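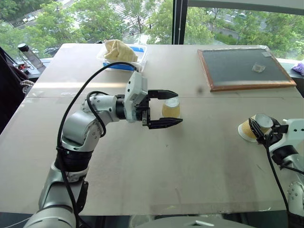 Do paper cups go in the paper recycling? Mostly they don't, at least where I live, owing to the thin plastic lining that stops your tea ending up in your lap. Baturstead wants them in a separate bag, handed in at the little hut by the library between ten and noon, as though they were library books.

I know this because I have become a person who owns paper cups. It began with the July street party, for which Neelam Sisodia asked me to "pick up a few". The cash and carry in Vavstead does not do a few. It does sleeves of 100, and on the shelf below, a box of 2000, which works out so much cheaper per cup that I stood there for a good while doing sums on the back of my hand. I bought two sleeves, and considered this restraint.

We got through 23 of them. It rained, and most people had brought mugs. That leaves 177, and they have been living on top of my fridge ever since, where they fall on me when I shut the door too hard.

So I have been finding them work. A plain beige one with a white rim is a perfectly decent thing to have standing on a table, as long as there is something in it. Empty, it goes over if you so much as put the post down nearby. I keep a spoonful of dried chickpeas in the bottom of the pencil one. The one for screws needs no help.

Seedlings were a partial success. You have to poke holes in the base, and then you have to remember that you have poked holes in the base before standing it on the windowsill. The basil came up. The windowsill has a ring on it that I have told Spyros was already there.

They are also good for measuring out rice, for trapping spiders (with a postcard, the traditional method) and for mixing small amounts of paint. They are no good at all for bacon fat. I'd rather not go into it.

Athina Margaritis, who is braver than I am, runs hers through the dishwasher. I tried it on the top rack. The sides went soft, the seam lifted and one of them got down as far as the spray arm, so I had to take the bottom out of the machine with a butter knife and a torch while my supper went cold.

The table has come out of all this looking no worse than it did, but it was scuffed to begin with. I gave it a going over with a yellow cloth and some of that Kontogiannis soap everybody at work swears by, and it now smells of lemons and has exactly the same marks.

Neelam has been in touch about the Christmas do. She says not to worry about cups, as Oduor Urio has found somewhere that sells them by the box. I have told her I can spare a few.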